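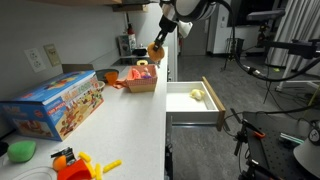 Day two of putting the play kitchen things away in the Clokargate flat. I say "putting away". So far I have moved them along the worktop a bit.

My sister's lot were here for a week in June. They brought one large box of play food. I believed, foolishly, that what arrives in one box leaves in one box.

First rule of the tidy, agreed with myself over a cup of tea: everything soft goes in the drawer, everything with a flat bottom goes back in the box, and the checked basket stays out as it looks like something a person with taste might own.

Second rule: the basket may only contain food in colours that go together. This lasted until I met the pink thing and the purple thing, which refuse to be parted.

The chips are the real enemy. They come in their own red carton, which sounds tidy. They have never once been in the carton. I put them in, I turn round to fill the kettle, they're out on the worktop like a Friday night in Pulstead.

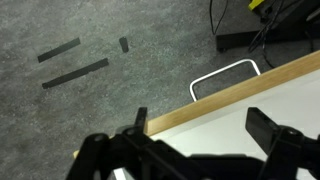

Also found while looking for stray chips: how much of this flat is floor. The grey speckled carpet was sold to me by Afridi's as "forgiving". It forgives crumbs, certainly. It forgives nothing black.

Sohail Paracha has replied to ask why I don't tip the whole lot in a bin bag. Sohail does not have nieces. Sohail has a bicycle and a clear conscience.

He has also asked what the green one is. I've been turning it over all morning. Lettuce? Avocado? My youngest niece was asked by phone and said "dinner". So that's filed.

Now the drawer. It's from the Fliddale range, the one with 3,848 reviews, most of them about the handles. I emptied it of takeaway menus specially. The last bus timetable in there was for the 111, which stopped coming up our hill years ago – I kept it a moment longer than I needed to. 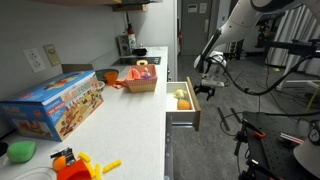 The soft food drawer, now open for admissions.

You'd think a drawer would speed things up. What it does is raise questions. Does the orange one go in front of the pale one? Do I sort by food group? I've started having opinions about plush veg.

Someone asked if the bowls and the orange cup are part of the set or mine. The bowls are mine. The cup I've owned since university and it holds 600 ml, so it's technically a jug. The orange cloth next to it was a gift, and matches by accident, and I take full credit.

Tidying break for a banana. Well. For thinking about a banana.
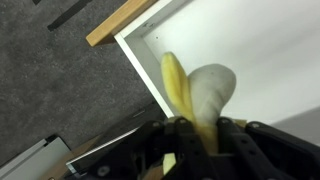

Partly peeled and giving nothing away.

Current standings at teatime: drawer ahead on points, basket holding its own, chips unbeaten.

My sister rang. She says not to worry about packing it all up properly, they'll be back in 2 weeks and the girls will only get it out again.

She also says there's a second box.

Putting the kettle on. If anyone in Pulstead wants a yellow ring that fits no toy I can find, it's by the hob.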